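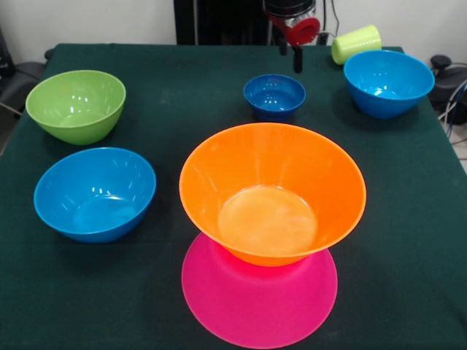

# Comparing two grippers on plastic bowls (my way, anyway)

Jun 28, 2020

I've been meaning to write this up since Helju Raudsepp asked me how I pick between fingertips, and my answer was a shrug and "I sort of try them both." There's a bit more to it than that! So this is the routine I use now. It takes me an afternoon per gripper, coffee included, and you can do it with any arm that lets you swap the tool on the end.

The two I'm comparing are the Gunitz two-finger with the stock fingers and the Prirton, a bit wider and quite a lot slower. Same arm, same Sunix controller, same bowls for both.

## What you'll need

- an arm that's bolted down and already calibrated
- the grippers you want to compare, plus their mounting screws (count on dropping one)
- a cloth with some grip to it, felt is great
- cheap plastic tableware in a few sizes
- a fixed camera
- a notebook, or a spreadsheet if you're tidier than me

I like bright bowls on dark green felt because they're easy to find when you're scrubbing through video later. Shiny plastic does throw highlights, though, and if your camera is doing the detection you'll want to play with the exposure before you start. I ended up at 60 percent on my lamp after a lot of fiddling.

## Step 1: Set the table the same way twice

Mix your sizes. I want a big flared bowl, a few medium ones, and at least one little footed one. The little one is the real test for me, as a wide gripper tends to come down with both fingers outside the rim and just sort of straddle it. Leave open cloth between things too, so a sloppy approach doesn't turn into a pileup.

Then make it a little mean. Stack one bowl on a plate. Tip a cup onto its side. An upright cup is easy for pretty much anything with two fingers, but a tipped one makes you think about which way the wrist is turned.

Put small chalk ticks on the cloth where each piece goes. They do rub into the felt eventually, but a damp rag gets most of it out.

## Step 2: Swap the gripper and redo your tool offset

Please don't skip the offset. I did, once, and spent an evening blaming the fingers for missing by 13 millimeters when it was me the whole time. Touch off on a known point, save it under the gripper's name, and touch off again to check.

While you're in there, look at your cable. With the wrist turned all the way each direction, it should have enough slack that it never pulls tight, and it shouldn't dangle low enough to drag a bowl along with it. A loop of hook-and-loop tape up by the wrist does the job.

## Step 3: Run the picks

I do 15 tries per item, always in this order:

1. Move above the item, fingers open.
2. Come down slowly so that one finger is inside the rim and the other is outside.
3. Close at low force.
4. Lift a hand's width and wait for a slow breath.
5. Put it back on its ticks.

Write down one of three things: held, slipped, or missed. I used to score from one to five and it was hopeless, I'd be more generous after lunch.

For the bowl on the plate, add a note if the plate comes up too. For the tipped cup, try once across the body and once with a finger in the open end, and keep those two on separate lines.

## Step 4: Read the notes before you pick a favorite

On my last round the Gunitz won on the medium bowls and the small one, easily. Thin fingers go over a rim so much better. The Prirton was nicer on the cup, across the body, where its wider pads gave it more to hang on to. Neither of them impressed me on the big flared bowl (the wall slopes, so the fingers want to slide up and off). Marion Munro swears by a strip of silicone tape on the inside finger, and I've got a roll of it from Cairns waiting on the shelf.

If you try the tape, change only that and run the whole set again from Step 1. And clean the fingers first, felt fuzz gets on everything!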